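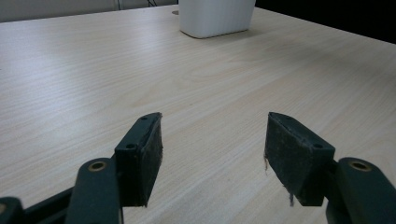 Diciembre, por la noche.

Visita a las instalaciones de Stemov, jornada de puertas abiertas. Llegada a las nueve y media, entrada por el muelle de carga porque la puerta principal estaba en obras. Acreditación, calzado de seguridad, una hoja de confidencialidad que afecta solo a la planta baja. De lo visto arriba puedo tomar notas.

Grupo pequeño. Por las preguntas, la mayoría venía de logística y un par de personas de formación profesional. Charla inicial de media hora, prescindible salvo una cifra: el conjunto de entrenamiento tiene ahora 4000 demostraciones, todas recogidas a mano con pinza portátil, sin brazo. El operario lleva la pinza, ejecuta la tarea y la cámara montada en la herramienta registra lo mismo que verá después el robot. Se ahorran la teleoperación y buena parte de la calibración. Pierden la medida de fuerza, y lo reconocieron sin rodeos.

Segunda parte, en el puesto de recogida. Pinza de dos dedos enfrentados, verde oscuro, con articulaciones de eslabones y casquillos de color latón. Las almohadillas son bloques rectangulares con recubrimiento de agarre, y el recubrimiento está gastado: bordes deshilachados, rozaduras en las caras. Pregunté por el intervalo de sustitución. Respuesta: cada 800 ciclos en teoría, en la práctica cuando el agarre empieza a fallar. Me parece un mal criterio. Si el rozamiento cambia a lo largo de la campaña, los datos del principio y los del final no describen la misma herramienta. Tomaron nota, o lo aparentaron.

La mesa es clara, de veta fina y recta, con algo de brillo en la superficie. Pregunté también por eso. Dicen que los reflejos les convienen hasta cierto punto, para que el modelo no dependa de una iluminación perfecta. Argumento razonable, aunque me habría gustado ver la comparación con una superficie mate. No la tienen hecha.

Tarea de la demostración: coger piezas pequeñas y dejarlas en un recipiente. Nos dejaron probar por turnos. La pinza pesa más de lo que esperaba y la muñeca lo nota pronto. Mi primer intento entró demasiado alto y cerré en vacío. Al segundo, bien. El ángulo de entrada importa más que la velocidad, y desde la posición del operario se calcula mal la distancia al fondo de la mesa.

Última parte, el brazo ejecutando la política entrenada. Casi 13 segundos por pieza, muy lento frente a una celda convencional como la que nos enseñaron en Flavar. De la serie que vi, 3 fallos, todos en el cierre y ninguno en la aproximación. Encaja con lo del recubrimiento, pero con una sola serie no se puede afirmar nada.

Café y vuelta. Olvidé preguntar cómo descartan las demostraciones defectuosas y si la revisión es manual.

Pendiente: pedir la hoja técnica de las almohadillas, enviar el resumen a Henao y mirar si en Inora queda sitio para un puesto de ese tamaño. Reclamar el ticket del aparcamiento.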